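Skomari Community Boards > Home and Kitchen > Pantry and Storage

Thread: Snack box by the door, does anyone else keep one?

plumtree_lane
Posted May 5, 2020

Hello all! Long-time reader, slow typer, so bear with me. We've been eating at home for every single meal lately and I got so tired of hunting through three cupboards for a little something to go with coffee that I started a snack box. Everything in single packs, one spot, and when it's gone it's gone until the next shop. My grandmother in Drosholm did the same thing with a bread tin, and I think of her every time I fill it (hers always smelled of cardamom, mine smells of nothing much, sadly).

I have two questions for you kind people. Do you sort yours, or just tip it all in? And do the wrapped buns keep as well as the label promises? I'm using a yellow box with no lid, by the way, and I like it that way. 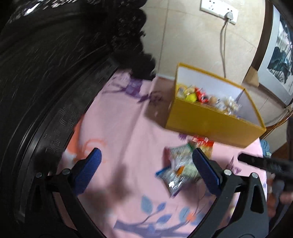
Re: Snack box by the door

oldstovepipe
I'd put a lid on it, friend. I know you said you like it open, but we had pantry moths in January and I threw out 12 packets of perfectly nice crackers, and that was after a whole evening of wiping shelves with vinegar. They chew right through thin film. I keep everything in a lidded tin from Ishida now and sleep a good deal better.

Re: Snack box by the door

marmalade_shift
Oh, I have to disagree with stovepipe a little, with love! If a box has a lid my family forgets it exists. I lost 4 oat bars that way last year and found them hard as roof tiles. Open box, eye level, oldest things at the front. I do sort mine, sweet on the left and salty on the right, and it lasts until the kids get home.

As for the buns, I'd trust the date while the pack is sealed, but once it's open you want to finish it that day. Ten seconds in a warm pan with a dab of butter brings a tired one back nicely.
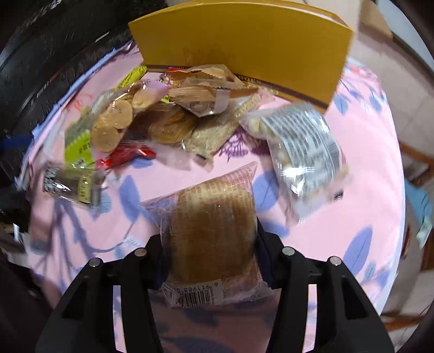 A bun in its wrapper, still my favorite thing with coffee.

oldstovepipe
Fair enough on the forgetting, marmalade. Mine is a glass-topped tin so I can see in, I should have said so. I still say moths.

tidewater_jo
We use a Tridix drawer divider for ours, and I've got 4 sections, which sounds fussier than it is. Please don't freeze the little buns in their own film, though. I tried it and they came out damp on top and dry underneath. Wrap them again in foil first.

plumtree_lane
Thank you, all of you, what a lovely bunch. I'm keeping it open for now, but I've hung a moth trap in the cupboard behind it to keep stovepipe happy. Will try the butter trick tomorrow morning. Does it work with raisin ones too, marmalade, or do the raisins catch?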